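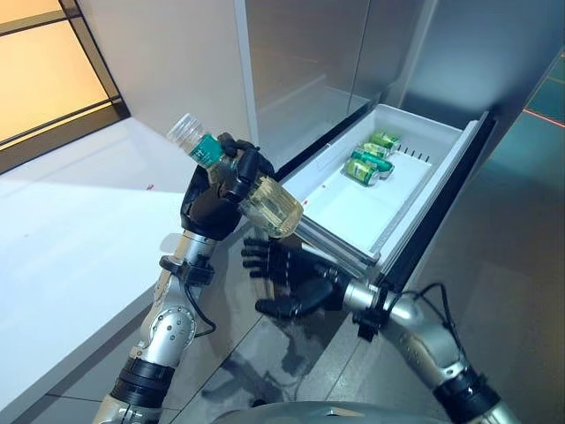
A clear plastic bottle held over the pulled-out white drawer of a stainless-steel refrigerator.

Zakaria Evening Meals: Progress Report for March
Prepared by Efua Wumbei for the Dastness Fund

We had a really good month, and I'm so pleased to be writing this one! The kitchen served 1,025 suppers in March, up from 900 in the month before, and the second delivery route is finally running.

Meals and menu
Elikem Gbeho took over the menu and has already made it his own. The groundnut stew went over so well that we put it on twice, and the lentil bake (which I had doubts about) came back with requests for the recipe. We dropped the cold pasta. People ate it politely, but the comment cards were clear enough, and the oven space is better used for the bake anyway.

We still struggle with portions for single households. Our trays hold two servings, and several people told us they'd like something smaller that doesn't leave half a tray sitting in the fridge. Elikem has ordered a box of single trays to try in the coming month and will let me know how they hold up in the oven.

Deliveries
The north route started in the first week with Rok Gashi driving. It has 18 stops, mostly in the apartment blocks past the old Presness mill, and Rok gets around it in a little under two hours when the elevators are working. One building has a front door that locks at 6 p.m., so he now goes there first. The south route is unchanged.

We lost one evening of deliveries to ice. Everyone on the list got a phone call, and the food went out the next day with extra bread.

Cooking classes
Leandro Montoya ran four evening classes for people who used to get our meals and now want to cook more at home. These are the happiest nights we have — loud, crowded, and somebody always brings a cake. He covered soups, eggs, cheap cuts of chicken, and one very floury session on flatbread. Two of the regulars asked if they could teach a class themselves, and we've said yes to both.

Money
We spent $800 of the equipment line on the insulated carriers, and they're already out on both routes. Groceries came in slightly under budget, mainly thanks to the root vegetables from Tedach Farm. Fuel was over, as you'd expect with a new route, and I'd like to move a small amount across from groceries to cover it. Thulani Potgieter has the receipts and will send the full sheet separately.

Coming up
Single trays on trial from the first week. Leandro's classes carry on, starting with rice dishes. We also need a second driver for the north route so Rok can take a break, and there are two people to meet about that. I'll send their names once we've talked.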